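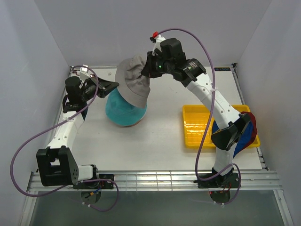 Sun hats for the summer walking groups took up most of our time in this reporting period. Adotine agreed in March to pay for a lending stock that people could borrow on the day and hand back at the end of the walk. The hats are a soft bucket style in fabric, and we took several colors, among them the gray and the teal. The brim on the gray one is wide and smooth, but the crown creases easily, and we have stopped trying to keep the crowns in shape between walks. Borrowers have not complained about it.

Stock and spending

We ordered 320 hats from Wundstead. All were delivered, in two lots, the second nine days late. Of these, 11 had faulty stitching at the brim and were replaced without charge. Another 33 have been lost or kept by borrowers, fewer than we allowed for in the budget. The hat line is spent in full and we do not plan to ask for more under it. There is a small underspend on laundry, where Rozália Boros got a better rate by sending the hats out every second week instead of weekly.

Sorting and storage

Returned hats are sorted by color on a table, checked for tears and stains, and stacked with the brims flat. Stacks were too tall at first and the bottom hats came out badly bent. We now keep them low and pack them in boxes of 50. Gopinath Murthy wrote a one-page sheet for the sorting shift, and it is taped inside the cupboard door at the Asadi Street hall. The cupboard is full. If the fall groups go ahead we will need a second one, or a shelf at the other site.

Lending

Judit Pintér runs the sign-out sheet. It worked well for the morning walks and less well in the evenings, when people leave from different points and the hats come back days later, if at all. From next month evening walkers will return them to a bin at the front desk.

Still to do

- Name tapes for the replacement hats
- Price for a second cupboard (Emese Vida)
- Short survey of borrowers, draft to Adotine before it goes out

Receipts are attached separately. Questions on the figures can come to me directly.

Nelly Huaranga
August 13, 2018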